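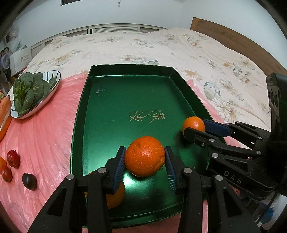 Jomar Ambrosio wanted to know whether you can skip the first empty run if the dryer's second-hand and has clearly been used before. Please don't! You've no idea where it's been stored, and mine (from a very nice man in Kallden) had spent two winters in a garage.

Mornumside Kitchen Notes > Guides > Prondura fruit dryer > Setting up

3. Setting up and first run

I'm assuming you've got everything out of the box by now and checked it against the list in section 2. If a shelf is missing, stop and sort that out first, as the fan is fussy about gaps.

1. Find a level spot with a hand's width of clear space behind the back grille. Mine lives on the utility room worktop, next to the bread bin, and it's happy there.

2. Wash the shelves in warm soapy water and let them dry fully. The door can be wiped, but keep it out of the sink – the seal soaks up water and takes days to come right.

3. Slide the shelves in from the bottom up, lip facing you. They'll go in the other way round as well, annoyingly, and then the door won't quite shut.

4. Plug it straight into the wall. The older Bautista base will run off an extension lead but it trips if the kettle's on the same one.

5. Hold the dial in until the display shows 144. It's only the factory code, nothing to do with the temperature, so don't panic. Let go and it changes to a clock.

6. Set the clock, then run it empty on High with the window open. There will be a smell, a bit like a new hairdryer. It should fade before the run ends.

CAUTION: The back grille gets hot enough to hurt. Keep tea towels, cling film and small hands well away from it. 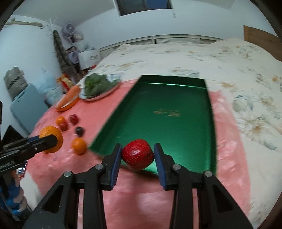 Page 21

Note: if the display shows 351 and beeps, the door isn't shut. Nine times out of ten it's a shelf in backwards (see step 3, and yes, I've done it more than once).

3.1 Your first proper batch

Start with apple. It's cheap, it forgives you, and you can tell by feel when it's done. I did mine in August with windfalls and ate most of them standing up.

1. Slice everything to the same thickness, about that of a pound coin. Thin bits go to crisps while the thick ones are still soggy.

2. Lay the slices out in one layer with a little gap between them. It's tempting to squeeze a few more on – you'll only end up peeling them apart later.

3. Choose Fruit on the dial and leave the door alone for the first hour.

4. Swap the top and bottom shelves halfway through. The bottom one always gets there first on my machine, and yours may well be the same.

Citrus is slower, so give it a run of its own, cut across in rounds with the pips flicked out.

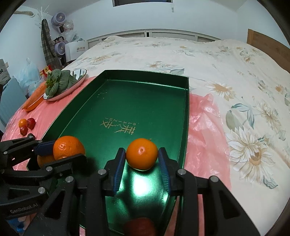 Soft fruit wants the lower setting and a sheet of baking paper underneath, or you'll be scrubbing the mesh with a toothbrush. Cut big berries in half and put them cut side up.

5. Let the slices cool right down before you test them. Warm fruit always feels softer than it is. Tear a piece in two and squeeze it, and if any juice beads up, back in it goes for another hour.

6. Store in jars with the lids on tight, and give them a shake every morning for the first week. Any mist on the glass means that jar needs drying again.

CAUTION: Switch off at the wall before you pull the crumb drawer out. The fan keeps turning for a little while after the display goes dark, so wait until you can't hear it.

Cleaning the fan cover is in section 4.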